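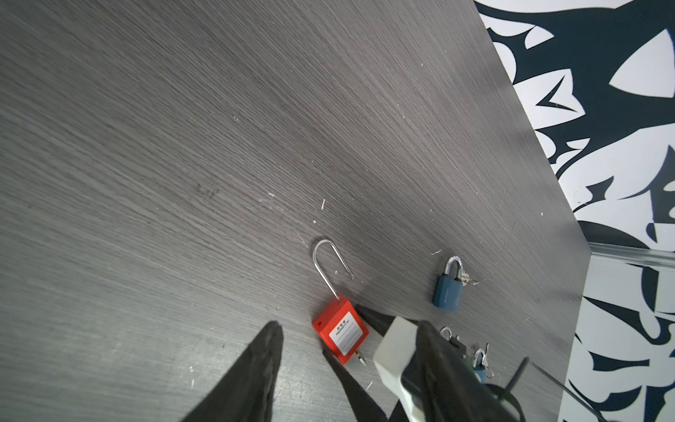 로봇 손목 쪽 카메라에서 본 작업대. 빨간 잠금 표지용 자물쇠와 파란 자물쇠. (제공: 샌덤버그 연구소)

보도자료
배포일: 2월 17일 토요일
배포처: 샌덤버그(Sandumberg) 연구소 조작 연구실

샌덤버그 연구소, 양팔 로봇의 자물쇠 취급을 위한 학습 방법 ‘더블리’ 발표
손목에서 본 영상과 작업대 전체의 영상을 시점에 따라 다르게 사용

샌덤버그 연구소 조작 연구실은 양팔 로봇이 작은 금속 물건을 다루는 동작을 배우게 하는 새로운 학습 방법 ‘더블리(Duvley)’의 연구 결과를 발표합니다. 이번 연구는 산업 설비 점검 용품을 취급하는 리디코(Lidico)와 공동으로 진행하였습니다. 연구의 대상이 된 물건은 자물쇠와 그 열쇠입니다.

공장이나 발전 설비에서는 기계를 정비하는 동안 다른 사람이 전원을 넣지 못하도록 잠금용 자물쇠를 겁니다. 정비가 끝나면 자물쇠는 한곳에 모이고, 담당자가 색과 표지를 확인하여 다시 정리합니다. 리디코가 고객 사업장에서 의견을 들었을 때, 이 정리 작업을 자동으로 하고 싶다는 요청이 여러 번 있었다고 합니다. 그러나 자물쇠는 로봇에게 쉬운 물건이 아닙니다. 몸체는 각이 졌고, 고리는 가늘고 빛을 반사합니다. 열쇠가 꽂힌 상태로 놓인 것도 있고, 열쇠만 따로 놓인 경우도 있습니다.

연구의 배경

로봇이 사람의 시범을 보고 동작을 배우는 방법은 이미 널리 연구되고 있습니다. 사람이 로봇 팔을 원격으로 움직이면 그때의 영상과 관절의 움직임이 함께 기록되고, 모델은 이 기록에서 다음에 할 동작을 예측하는 것을 배웁니다. 조작 연구실도 같은 방식으로 연구를 시작하였습니다.

처음에 연구팀은 모든 카메라의 영상을 같은 비중으로 모델에 넣었습니다. 이 방식에서 로봇은 자물쇠 근처까지는 잘 이동하였지만, 마지막에 손가락을 닫는 위치가 자주 어긋났습니다. 반대로 손목 카메라만 사용하면 가까운 자물쇠는 잘 잡았으나, 다른 팔이 어디에 있는지 알지 못하여 두 팔이 서로를 기다리며 멈추는 일이 생겼습니다.

연구를 이끈 사사키 도모미(Tomomi Sasaki) 책임연구원은 다음과 같이 설명합니다. “멀리 있을 때 필요한 정보와 가까이 있을 때 필요한 정보는 서로 다릅니다. 사람도 물건을 찾을 때는 책상 전체를 보고, 집을 때는 손끝을 봅니다. 저희는 이 전환을 모델이 스스로 배우게 하고 싶었습니다.”

방법의 개요

더블리는 동작을 두 단계로 나누어 생각합니다. 접근 단계에서는 작업대 전체를 보는 고정 카메라의 영상이 주된 입력이 됩니다. 모델은 이 영상에서 자물쇠의 색과 대략의 방향을 구별하고, 어느 팔이 어느 자물쇠로 갈지를 정합니다. 파지 단계에서는 손목 카메라의 영상이 주된 입력이 됩니다. 이때 모델은 고리가 향한 방향과 열쇠의 위치를 보고 손가락을 넣을 자리를 정합니다.

단계가 바뀌는 시점은 사람이 미리 정하지 않습니다. 시범 기록에는 팔의 속도가 느려지고 손가락의 간격이 바뀌기 시작하는 부분이 있습니다. 더블리는 이 부분을 전환의 단서로 사용하며, 학습이 진행되면서 두 영상의 비중을 연속적으로 조정합니다. 따라서 시범을 하는 사람이 따로 표시를 넣을 필요가 없습니다.

작업대 주위의 벽에는 흑백의 큰 무늬를 붙였습니다. 무늬가 강한 배경에서도 모델이 자물쇠에 주의를 유지하는지 보기 위한 조건입니다. 단색 배경에서만 학습한 모델은 검은 손가락과 배경의 검은 부분을 혼동하는 경향이 있었고, 이 조건을 학습에 포함한 뒤에는 그 경향이 줄었습니다.

시범 데이터의 수집은 지난해 8월에 시작하였고, 수집 장치의 조정을 포함한 준비에는 거의 9개월이 걸렸습니다. 시범에서는 자물쇠의 배치를 매번 바꾸었습니다. 고리가 열린 자물쇠와 누워 있는 자물쇠를 섞었고, 열쇠를 자물쇠 옆에 두는 배치도 넣었습니다. 원격 조작은 사사키 책임연구원과 연구실의 학생들이 교대로 담당하였습니다.

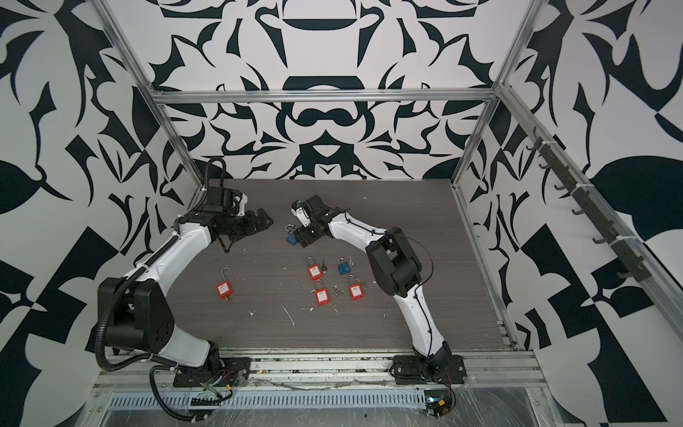
실험의 결과

연구팀은 기존 방식의 모델과 더블리로 학습한 모델에 같은 배치를 주고 비교하였습니다. 과제는 파란 자물쇠를 골라 집는 것과, 빨간 자물쇠의 표지를 위로 향하게 두는 것이었습니다. 두 과제 모두에서 더블리로 학습한 모델이 기존 방식보다 안정된 동작을 보였습니다. 차이가 가장 분명한 것은 자물쇠가 서로 가까이 모여 있는 배치였습니다. 기존 방식의 모델은 옆에 있는 자물쇠를 밀어 버리는 경우가 많았으나, 더블리에서는 손가락이 들어가는 각도를 바꾸어 접촉을 피하는 동작이 관찰되었습니다.

한쪽 팔이 자물쇠를 집는 동안 다른 팔이 취하는 동작에도 변화가 있었습니다. 더블리의 모델은 쉬고 있는 팔을 작업대 위의 공간에 띄워 두고, 상대 팔의 카메라를 가리지 않는 자세를 유지하였습니다. 이 동작은 별도로 지시한 것이 아니며, 시범을 한 사람의 습관이 학습된 것으로 연구팀은 추정하고 있습니다.

한편 남은 문제도 확인되었습니다. 연구팀은 실패한 기록을 다시 보고 원인을 3가지로 정리하였습니다.

첫째는 열쇠입니다. 작업대에 납작하게 놓인 작은 열쇠는 손가락으로 들어 올리기가 어렵고, 현재의 모델은 여러 번 시도한 뒤에 포기하는 일이 있습니다.

둘째는 빛의 반사입니다. 고리의 금속 면이 밝게 보이면 모델이 고리의 굵기를 잘못 판단합니다.

셋째는 가려짐입니다. 손목 카메라에서는 로봇 자신의 손가락이 화면의 앞쪽에 있으므로, 그 뒤에 있는 자물쇠가 일부만 보입니다. 이 경우에는 고정 카메라의 비중을 다시 높여야 하지만, 전환이 늦어지는 예가 있었습니다.

리디코의 의견

공동 연구를 담당한 리디코 기술기획부는 이번 결과를 긍정적으로 평가하면서, 현장 적용까지는 확인할 사항이 많다고 밝혔습니다. 실제 사업장의 자물쇠에는 기름이나 먼지가 묻어 있고, 표지의 글자가 지워진 것도 있습니다. 잠금용 자물쇠는 사람의 안전과 직접 관계되는 물건이므로, 로봇이 분류한 결과를 사람이 마지막에 확인하는 절차는 앞으로도 유지할 계획입니다. 또한 이번 연구는 사용이 끝난 자물쇠의 정리만을 대상으로 하며, 설비에 걸린 자물쇠를 로봇이 푸는 작업은 대상에 포함되지 않습니다.

앞으로의 계획

조작 연구실은 다음 단계로 열쇠를 집는 동작에 집중할 예정입니다. 손가락 끝의 형태를 바꾸는 방안과, 한 팔이 열쇠를 작업대 가장자리로 옮기고 다른 팔이 받는 방안을 함께 검토하고 있습니다. 손가락 끝의 시제품은 나카지마(Nakajima) 공방이 제작을 맡습니다.

사사키 책임연구원은 이렇게 덧붙였습니다. “자물쇠를 선택하였을 때 주변에서는 더 간단한 물건으로 시작하라고 권하였습니다. 하지만 현장에서 요청한 물건으로 연구하면 어려운 점이 일찍 보입니다. 열쇠 문제는 저에게 아직 숙제이고, 다음 발표에서는 그 부분을 자세히 보여 드리고 싶습니다.”

학습에 사용한 시범 기록의 일부와 평가 절차를 적은 문서는 연구 목적의 신청자에게 제공합니다. 신청 방법은 연구소 홈페이지의 조작 연구실 안내에 게시합니다. 기록에는 고정 카메라와 손목 카메라의 영상, 두 팔의 관절 값, 손가락의 간격이 포함됩니다. 영상의 재배포에는 별도의 동의가 필요합니다.

용어 안내
잠금용 자물쇠: 정비 중인 설비가 움직이지 않도록 전원 장치 등에 거는 자물쇠.
파지: 로봇의 손가락으로 물건을 잡는 동작.
시범 기록: 사람이 로봇을 원격으로 조작할 때 저장한 영상과 움직임의 자료.

본 자료에 실린 사진은 출처를 ‘샌덤버그 연구소’로 표기하면 보도 목적으로 사용할 수 있습니다.

취재 문의
샌덤버그 연구소 홍보 담당
연구 내용에 관한 문의: 조작 연구실 사사키 도모미 책임연구원
공동 연구에 관한 문의: 리디코 기술기획부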